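Bench notebook, December
Equipment planning, second pass

Started this at 7:40 with coffee, before the building got loud. Bautista wants a number for next year's kit by the time he gets back, so I'm writing down where we are while it's still in my head.

The short version is that we can afford one arm properly or two arms badly. I went back and forth on this all last month and I think I've landed on one arm properly, but I want Baltasar to argue with me first, because he was the one pushing for two and he had good reasons.

Quotes in hand:

Seltex, single arm with controller and the long cable set: 3,278
Renaud, single arm, controller extra, no cables: 2,784

On paper Renaud wins. Then you add the controller, which they still haven't priced for me after 2 emails, and I can't believe it comes in under the gap. Domingo says his old shop ran Renaud arms for years and the joints were fine but the software made everybody cranky. Seltex sends the whole thing in one crate and their guy picks up the phone! That's worth something to me, though I don't know how to put it in a spreadsheet.

The gripper is where I'm really stuck. The one in the Seltex bundle is a plain parallel jaw, nice and stiff, great for blocks and boxes and the kind of stuff we did in spring. But the job list for next year is all small household things – glasses, pill organizers, jar lids, zippers – and I don't love the idea of closing a stiff jaw on a wire rim. Ditari has a softer fingertip set that bolts onto the same flange. Shayne tried a pair at Prornport and liked them, except the pads pick up lint like crazy and you have to keep wiping them down. So budget for spare pads. I put down 3 sets and will probably regret not making it more.

(Note to self: ask Ditari if the pads are sold separately or only with the finger. Tomos thinks only with the finger. If he's right the spares line needs redoing.)

Second arm question. Baltasar's point is that nearly everything on the household list is a two-handed job. One hand holds, the other does the fussy part. He's right, and glasses cleaning is the best argument he's got: you need something to keep hold of the frame and something else to bring the cloth over, and the bottle has to get picked up and put down too. With one arm we'd need a fixture to stand in for the holding hand. I sketched a little padded clamp this afternoon that would hold the frame at the bridge. Ugly, but I think it would do for a first year. The catch is that people shift their grip as they go and a clamp just sits there, so we'd be planning a simpler task than the real one and should say so when we write it up.

If we do go with the clamp, the money left over goes to:
– the soft fingertips and spare pads
– a decent head-height camera mount, adjustable, no more tape
– a small table with a matte top

On the table, I'm serious. Dark wood with a sheen on it is going to throw highlights and a clear bottle is hard enough to find already. Domingo thinks we should keep the shiny one precisely because homes have shiny tables. Fair, so maybe we borrow one of each and hold off buying. Lighting I'm leaving out of this round completely.

Also still open: where the thing goes. The corner is snug, which is good for keeping people out of reach, but I measured nothing today and the base plate on the Seltex is bigger than I remembered. Tomos has the drawing. If it needs to be bolted down we have to talk to the landlord and that's January at the earliest, so please, please let it be a clamp-on base.

Glasses job by hand, to go with Baltasar's two-arm argument:
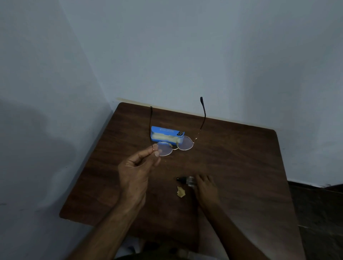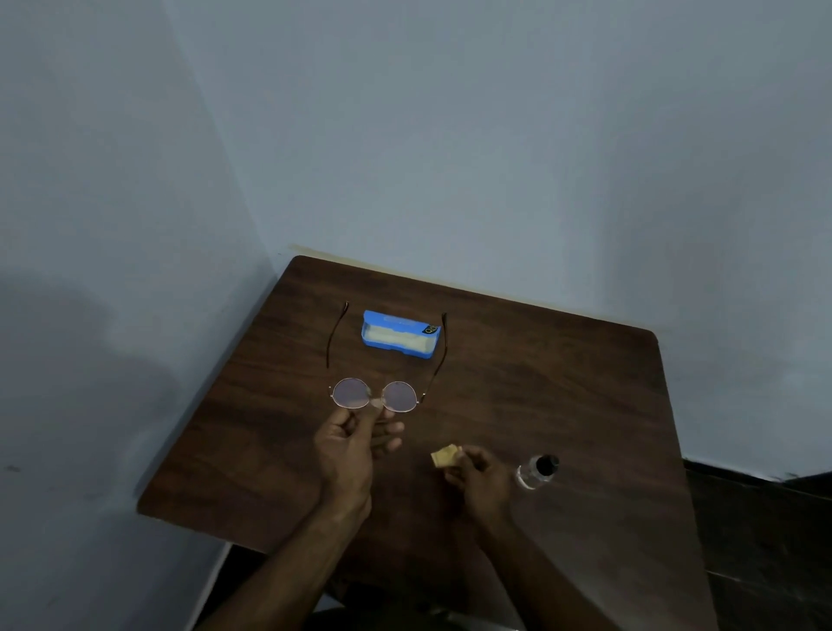
Glasses in the left hand both times, blue case behind, bottle on its side. Cloth is in the right hand in the second one.

Left to do: chase Renaud one more time on the controller, call Seltex about the base, get Baltasar to write half a page on what the second arm buys us. Shayne is bringing the used fingertips over so we can try them on a cheap pair of readers before anyone signs anything.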